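갈대를 깎는 사람들, 웨일스의 피브고른 공방

피브고른은 웨일스의 오래된 관악기다. 몸통은 나무나 뼈로 만들고, 양 끝에 소뿔을 단다. 한쪽 뿔은 소리가 나오는 나팔 구실을 하고, 다른 한쪽 뿔은 입을 대는 덮개가 된다. 떨림판은 하나짜리 갈대 리드이며 뿔 안쪽에 숨어 있어서 연주자의 입술이 닿지 않는다. 손가락 구멍은 앞에 여섯 개, 뒤에 한 개다. 음역은 한 옥타브 정도에 그친다.

악기 제작자 아르월 프로서는 이 악기를 만든 지 오래되었다. 그의 공방은 마을 끝 낮은 건물에 있고, 문을 열면 뿔을 갈 때 나는 냄새가 먼저 난다. 머리카락 타는 냄새와 비슷하다. 프로서는 뿔을 다루는 날에는 점심을 밖에서 먹는다고 했다.

"뿔은 하나도 같은 게 없습니다. 왼쪽 뿔과 오른쪽 뿔이 휘는 방향도 다르고 벽의 두께도 다릅니다. 그래서 도면을 그려 놓아도 반은 다시 정해야 합니다."

그가 쓰는 몸통 재료는 대부분 회양목과 자두나무다. 예전에는 딱총나무도 많이 썼다. 딱총나무는 속이 부드러워 구멍을 내기 쉽다. 지금은 긴 드릴이 있으니 그 장점이 줄었다. 프로서는 회양목을 고르는 이유를 묻자 구멍 가장자리가 깨끗하게 남는다고만 대답했다. 나무는 공방 뒤쪽 선반에서 여러 해 말린다. 선반마다 분필로 들여온 해가 적혀 있다.

몸통을 뚫는 작업은 하루에 끝내지 않는다. 먼저 가는 드릴로 길을 내고 며칠 둔 다음 넓힌다. 구멍을 내면 나무 안의 힘이 풀리면서 조금씩 휘기 때문이다. 넓힌 뒤에 또 며칠 둔다. 손가락 구멍은 마지막에 뚫는데, 아래쪽에서 위쪽으로 올라가며 음을 확인한다. 구멍을 조금 키우면 음이 올라가고, 밀랍을 발라 줄이면 내려간다. 밀랍은 나중에 연주자가 손톱으로도 고칠 수 있어서 프로서는 새 악기를 보낼 때 작은 밀랍 조각을 함께 넣는다.

리드 이야기가 나오면 대화가 길어진다. 피브고른의 리드는 갈대 줄기 한 토막에 칼로 혀 모양을 내어 만든다. 혀의 길이와 두께에 따라 음높이와 필요한 숨의 세기가 달라진다. 갈대는 날씨를 탄다. 습한 날에는 혀가 무거워지고 건조한 날에는 닫혀 버린다. 연주자가 입으로 리드를 직접 조절할 수 없으므로 문제가 생기면 뿔을 빼고 리드를 꺼내야 한다. 머리카락 한 올을 혀 밑에 끼워 넣어 여는 방법도 있다. 오래된 방법이고 지금도 쓴다.

리드를 만드는 사람은 공방에서 조금 떨어진 곳에 사는 헬레드 로서다. 로서는 원래 클라리넷을 배웠고, 동네 무도회에서 피브고른을 듣고 나서 악기를 바꿨다. 작업대에는 칼 두 자루와 사포, 그리고 음높이를 재는 작은 기계가 있다. 지난 한 해 동안 깎은 리드는 236개인데, 그중 손님에게 보낸 것은 절반이 되지 않는다.

"버리는 것이 많아 보이지만 안 울리는 리드를 보내면 그 사람은 악기가 나쁘다고 생각합니다. 처음 배우는 사람은 특히 그렇습니다."

로서는 플라스틱 리드도 만든다. 요구르트 통을 잘라 쓰던 연주자들에게서 배운 방식이다. 플라스틱은 날씨 영향을 덜 받고 오래간다. 소리는 조금 날카롭다. 야외에서 춤 반주를 하는 사람들은 플라스틱을 찾고, 실내에서 노래와 함께 연주하는 사람들은 갈대를 찾는 편이다. 로서 자신은 둘 다 가방에 넣고 다닌다.

이 계통의 악기는 웨일스에만 있지 않다. 바스크 지방의 알보카도 뿔과 하나짜리 리드를 쓰고, 스코틀랜드에는 스톡 앤드 혼이라고 부르던 목동의 악기가 있었다. 동유럽과 북아프리카에도 가까운 친척들이 있다. 몸통이 둘인 것도 있고 주머니를 달아 백파이프가 된 것도 있다. 어느 것이 먼저인지는 알기 어렵다. 나무와 갈대와 뿔은 잘 썩고, 목동의 악기를 기록으로 남긴 사람은 적었다.

프랑스에서 온 연주자 티모테 들로름은 이 친척들을 비교하는 일을 하고 있다. 그는 여러 나라의 악기를 빌려 치수를 재고 같은 곡을 불어 녹음한다. 녹음은 악기마다 3번씩 한다. 첫 번째는 리드가 차가울 때, 두 번째는 충분히 분 뒤, 마지막은 한 시간 쉬고 나서다. 들로름에 따르면 음높이는 첫 번째와 두 번째 사이에서 가장 많이 달라진다. 그는 이 결과를 표로 정리하고 있으나 아직 발표할 단계는 아니라고 했다.

숨을 끊지 않는 연주법도 그가 관심을 두는 부분이다. 볼에 공기를 모아 두고 그 공기를 밀어내는 사이 코로 숨을 들이마신다. 입술이 리드에 닿지 않는 악기에서는 이 방법이 비교적 쉽다. 리드를 물고 있을 필요가 없으니 볼을 자유롭게 쓸 수 있다. 그렇더라도 익히는 데 몇 달은 걸린다. 들로름은 학생들에게 물컵과 빨대를 준다. 거품이 끊어지지 않게 불면서 코로 숨을 쉬는 연습이다. 거품이 이어지면 그때 악기를 잡는다.

숨을 이어 가면 음을 끊는 방법이 문제가 된다. 혀로 리드를 막을 수 없기 때문에 같은 음을 반복하려면 그 사이에 다른 음을 아주 짧게 넣어야 한다. 백파이프 연주자들이 쓰는 꾸밈음과 원리가 같다. 로서가 가르치는 초급반에서는 첫 달 내내 이 꾸밈음만 연습한다. 지루하다는 사람이 있고, 그만두는 사람도 있다.

초급반은 지역 회관의 위층 방에서 열린다. 수강생은 대부분 다른 악기를 하던 사람들이다. 우체나 에팀은 오보에를 전공했고, 학교에서 음악을 가르친다. 에팀은 처음 피브고른을 불었을 때 압력이 너무 낮아 당황했다고 말했다. 오보에는 좁은 틈으로 공기를 밀어 넣어야 하지만 이 악기는 리드에 따라 가볍게 불어도 울린다. 너무 세게 불면 음이 올라가다가 리드가 닫혀 소리가 멎는다. 그는 두 달째에 자기 숨의 양을 다시 알게 되었다고 했다.

에팀의 학교에는 이제 피브고른이 2대 있다. 학생들이 돌려 쓴다. 뿔 덮개는 안쪽까지 닦기가 어려워서 프로서가 학교용으로 나무 덮개를 따로 깎아 주었다. 모양은 전통에서 벗어나지만 뜨거운 물수건으로 닦을 수 있다. 학교용 악기는 음높이도 조금 손보았다. 다른 악기와 함께 연주할 수 있도록 D에 맞췄다. 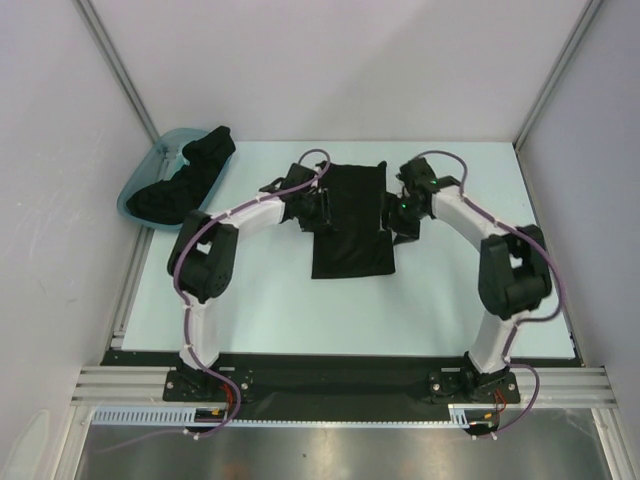 흰 벽으로 둘린 작업 공간. 연푸른색 작업대 위에 검은 천 옷이 펼쳐져 있고, 로봇 팔 두 대의 집게가 그 위쪽에서 맞닿아 있다.

음높이를 맞추는 문제는 제작자들 사이에서도 의견이 갈린다. 박물관에 남은 옛 악기들은 지금의 평균율과 맞지 않는다. 셋째 음이 장조와 단조의 중간쯤에 놓인 것도 있다. 이것을 의도한 음으로 보는 사람이 있고, 오랜 세월 나무가 줄어든 탓으로 보는 사람이 있다. 손가락 구멍을 손의 간격에 맞춰 뚫었을 뿐이라는 설명도 있다.

프로서는 두 가지를 모두 만든다. 주문서에 칸이 두 개 있고, 손님이 하나를 고른다. 옛 음계를 고르는 사람은 많지 않지만 해마다 조금씩 있다. 혼자 부는 사람들이 대체로 그쪽을 택한다. 하프나 바이올린과 맞출 일이 없으면 셋째 음이 조금 낮아도 불편하지 않다.

알레드 리스는 옛 음계를 고집하는 연주자다. 농장 일을 하면서 악기를 불고, 무대에 서는 일은 드물다. 그는 같은 악기로 짧은 곡 몇 개만 되풀이한다. 악보는 쓰지 않는다. 할아버지 세대의 노래를 피브고른의 음역에 맞춰 옮긴 것들인데, 높은 음이 모자라는 곳은 아래로 접어 내린다. 리스는 그 접힌 부분 때문에 원래 노래를 아는 사람들이 틀렸다고 지적한다며 웃었다.

그의 악기는 몸통에 금이 가서 실을 감아 두었다. 금은 위에서 두 번째 구멍 옆으로 나 있다. 프로서가 새 몸통을 깎아 주겠다고 했으나 리스는 실만 다시 감아 달라고 했다. 실은 왁스를 먹인 아마실이다. 감은 자리가 두툼해져 손가락이 조금 밀려나는데, 이제는 그 자리가 익숙하다고 한다.

악기 값은 재료와 마감에 따라 다르다. 프로서의 기본형은 470파운드이고 리드가 들어 있다. 주문하면 대개 여름을 넘겨 받는다. 뿔은 도축장에서 직접 가져오는데, 요즘은 어릴 때 뿔을 없앤 소가 많아서 알맞은 크기를 구하기가 전보다 어렵다. 프로서는 뿔이 들어오면 우선 삶아서 속심을 빼고, 창가에 매달아 둔다. 취재하러 간 날에도 창가에 뿔이 줄지어 걸려 있었다.

초급반은 7월에 공개 연주를 한다. 지난번에는 비가 와서 회관 안으로 자리를 옮겼고, 갈대 리드 몇 개가 습기 때문에 울리지 않았다. 로서가 가방에서 플라스틱 리드를 꺼내 나눠 주고 그대로 진행했다. 올해 곡목은 아직 정하지 않았다. 에팀이 가르치는 학생들도 두 곡을 함께 연주할 예정이며, 리스에게도 한 곡을 부탁해 놓았는데 건초 일이 끝나야 답을 줄 수 있다고 한다.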